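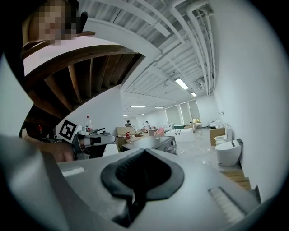

Griet Van Rooij wrote:

> Having spent Saturday morning at Stemlow I'm more convinced than ever
> that we should leave the ceiling as it is. White paint over
> everything, pipes and all, and the place feels twice as high. I would
> do the same at Ploltby and forget the suspended ceiling altogether.
> We'd save the 2,000 that Evberg wants for the tiles and grid, we'd
> keep the height, and anybody who needs to get at a pipe can see where
> it runs.
>
> Also, can we please stop talking about boxing in the stairs? The
> underside is the best thing in the room. I'd leave the wood brown
> against the white and put the long table underneath, as that corner
> does nothing at the moment.
>
> Griet

12 comments | 3 shares

Griet, all,

I like the look too, so let me get that out of the way before I'm accused of wanting to live in a dentist's waiting room. Brown stairs curving up against a white ceiling is a handsome thing. My trouble is with nearly everything else in your message.

First, the saving. The 2,000 is Evberg's price for tiles and grid, agreed. But you are setting it against nothing at all, as if the white paint came free with the building. A flat ceiling gets a roller on a pole and a dull afternoon. Corrugated panels with beams across them and pipes running along are another matter. You have to get into every fold, then round the back of each pipe, and the back of the pipe is exactly what you see when you're sitting down. I painted the store at Groen, which has the same sort of corrugated ceiling and is a good deal smaller, and it took me two weekends and a stiff neck I still had in August. I'd want to see a price for spraying, with the masking and sheeting included, before anyone says "save" again.

Second, the height. Yes, it feels higher. It is higher. It's also more air to heat, and the heaters at Ploltby are on the wall at knee level. Where does anyone suppose the warmth goes? I asked this in the spring and was told "a fan", by someone who then didn't say what sort or who was buying it.

Third, and this is the one I care about, the noise. I took the cheap sound meter to our last repair evening and left it on the end of the bench. It sat at 74 for most of the time people were talking, and went higher when somebody dropped a tray. I don't put much faith in a cheap meter, so ignore the exact number if you like, but I was hoarse the next day. Hard floor, hard walls, hard ceiling. Paint will do nothing for that. If we keep the ceiling open we need something soft up there between the beams, and then the clean white look you're so fond of has panels hanging in it and the bill has crept back up.

I'm not saying tiles are the answer. Evberg's drawing brings the ceiling down by 60 cm, which seems a lot to me and which I suspect suits the brackets they keep in stock more than it suits us. I've asked whether it could be less. The reply was a brochure.

As for "anybody can see where the pipe runs": you can see where it runs once it's all white, but can you see what it is? At Stemlow the pipes and conduits go along together in a bundle and turn down into the corner, every one of them the same white. Very tidy. Now suppose you're on a ladder with a drip coming down and you want the water one. I'd ask for labels at the bend and beside each valve before the paint goes on, and a sketch taped inside the meter cupboard door. That costs a roll of tape. Please can somebody write it into the plan whichever ceiling we end up with.

Now the stairs. I gave up on boxing them in some time ago, so you're arguing with an old message of mine. Leave the underside open, fine. I do not believe in the table, though. Under a curved stair the headroom changes as you go along, so there's one end where you can stand up and another where you meet a tread with your forehead. People doing fiddly work stand up without thinking. They reach across for a tool, they lean over to see what the person opposite is doing, they get up for a bottle of something, and they don't look above them first. I'd want the long table pulled well out so that nobody has to stand under the low part, and then the corner can have shelves in it, low ones, for the crates that currently live in the doorway.

There's also grit. Risers or no risers, wooden stairs drop dirt through the joints whenever somebody goes up in boots. I put a sheet of white paper under the Ploltby ones during one evening and it looked like a pepper mill had gone over it. Lovely if you're regluing a chair. Less so if you've got the back off a radio.

So before we vote on anything, I'd like:

- a spraying price, in writing, with the masking in it
- Evberg's answer on how high the tiles could go
- the width of the stairs at Ploltby measured properly, and the height under them every 40 cm along the curve, with a tape and not by eye
- somebody other than me to sit through an evening with the sound meter

I can do the measuring on Saturday if the door is open by ten. Griet, if you come along, bring your tape as well, mine has lost its hook and reads short. I'd be glad to be proved wrong about the table. About the paint I don't expect to be.

Jelle Brouwer

Reply to list | 4 replies | 0 shares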